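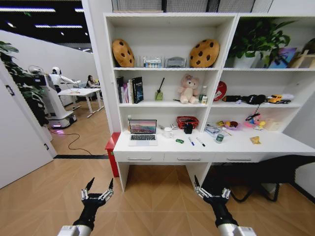

*Shelves over a desk, cookie cushions up top*

**Small shelves, happy desk – notes for the Plolden evening, 17 Jul 2022**

Start with thanks to Ilze Vaher for the invite, then straight in. Ask for hands: who has a shelf right over the place where they work? (Wait for the laughs.)

Main thing I want people to take home: a shelf over a desk can be useful AND fun. I love a cookie cushion on a top shelf! It's big, it's light, and you can grab it when your back gets tired. Books go on the middle shelf, upright, tall ones at the end so the row doesn't slump. Then a bear, a toy truck, a plant – whatever makes you smile when you look up from the laptop.

**The 15-minute reset**

- Pens and markers first. One cup, within reach
- Little bottles together, labels facing out
- Baskets are for the odds and ends, so let them be messy inside
- Toys get a spot too!
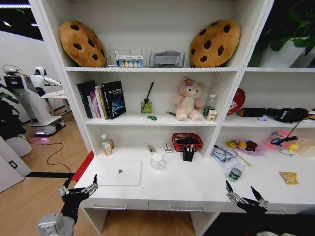
Tell the Biltetti story now, the one where I bought 4 matching boxes before measuring the shelf. Two went back. Measure first, folks, and measure the depth as well as the width.

If there's time: wire racks versus solid trays. I like wire for small packages (you see what you've got) and trays for paper. Ilze Tamošiūnaitė disagrees with me on this and she'll be in the room, so let her have the mic for 3 minutes.

Questions, then remind everyone that the August session is on kitchen drawers. Sign-up sheet is by the door.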